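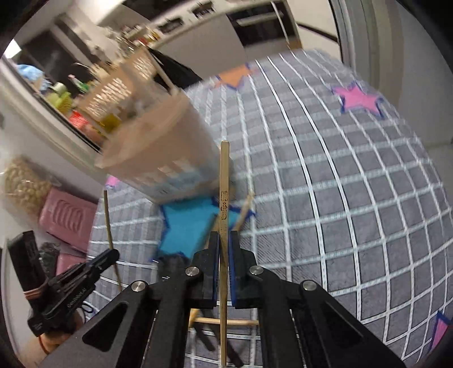 I get asked about chopsticks more than anything else I write about, which tickles me, as I started this page to talk about saucepans. So I've put the answers in one place. I'm a keen home cook with one small kitchen and far too many things for eating with, and over the years I've built up a drawerful of plain wooden chopsticks, takeaway ones, dark ones, odd ones with no partner. Quite a few have small Chinese characters running down near the top, and those are the ones people write in about, usually wanting to know which way up they go! I'll get to that. Have a look through before you email, and if your question isn't covered, the address is at the bottom of the contact page.

Which end is the top?

On the pairs I own, the printed end is the one you hold and the plain, thinner end goes in the food. If yours have no printing and don't taper (some cheap ones hardly do), pick an end and stick with it for that meal.

How do you wash wooden ones?

By hand, hot water, a drop of washing-up liquid, and a proper rub with the sponge from the top down to the tip. I don't leave them sitting in the bowl. Ten minutes of forgetting about them while I watch telly and they come out feeling furry, and then I'm cross all evening.

Can they go in the dishwasher?

Bamboo and bare wood, I'd rather you didn't. Mine went in every night when I first had a dishwasher and they were splitting by July. Lacquered ones lose their shine even faster. Plastic and metal are fine in the cutlery basket, tips up.

Mine have gone yellow at the tips. Are they ruined?

Probably just turmeric, or soy, or both. Wood drinks it up. I try a paste of bicarb and water, leave it on while the kettle boils, then rinse -- it fades the worst of it and I live with the rest. If there's a black mark or a musty smell, bin them. Same goes for a crack you can catch a fingernail in.

What should I keep them in?

Something with holes. I'm very firm about this one! A jar looks lovely on a shelf but the water runs down and sits in the bottom, and in a week you've got a puddle with a smell. A perforated pot lets the air in all the way round. I had a Hukby one for years, then a Parri one that was a bit too light and toppled over whenever I put the long cooking chopsticks in. Eglė Jankauskaitė wrote in to say she puts a clean pebble in the bottom of hers, so I've pinched that idea.

Do peel the label off a new pot before it gets wet, by the way. I never do, and then I'm picking at soggy paper for a month.

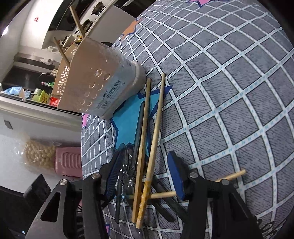
How often should I wash the holder itself?

Once a week is what I aim for. Tip everything out, give the pot a good scrub with a bottle brush, and let it dry upside down on the rack before anything goes back in.

Do you keep spoons in with the chopsticks?

The light plastic ones, for pudding and for visitors, yes. Heavy metal spoons live in the drawer, they pull the whole pot over.

How do you match up odd ones?

Lay the lot out flat somewhere with plenty of room and put the tips level with each other. Length first, then colour, then printing. Last time I did the big sort I had 109 chopsticks, and before you say it, yes, that's an odd number, so there was always going to be one left over. There were 11 left over. I keep the odd ones for stirring paint, staking seedlings and poking the plughole.

Any tips for children learning?

Start with short ones and something easy to grab. Khrystyna Tkachuk told me her two practise with cubes of cheese, and I've since done it with bits of sponge. Fedir Onyshchenko swears by rolling up the paper sleeve and wedging it between the tops with an elastic band, so they spring open like tweezers. It does work, though it pings off now and again.

Do you sell them?

No, sorry! I bought my last lot from Lelton, in packs, and I've no idea if they still do them.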